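3.2 Air leakage at the entry door

Endon door sets, 12 units, all hung in the Koltungate test house in August. Same frame, same sill, only the weatherstrip changed.
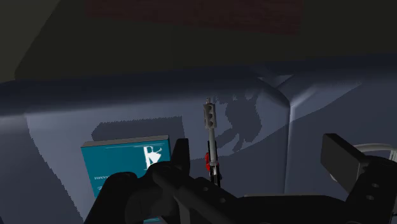
Leakage was read at 4 pressure steps, door shut and latched, then again after 244 open-close cycles. Foam strip lost its shape early — worst at the hinge side. The Brelatia bulb seal held up better, though two units needed the strike plate moved before the latch would catch. Those two are kept in the averges, see Figure 6.

Figure 6. Leakage by seal type, before and after cycling. Bars show the range accross units.

Sill gaps of up to 6 mm were left as found. Tymoshchuk sweeps not tested here — next section.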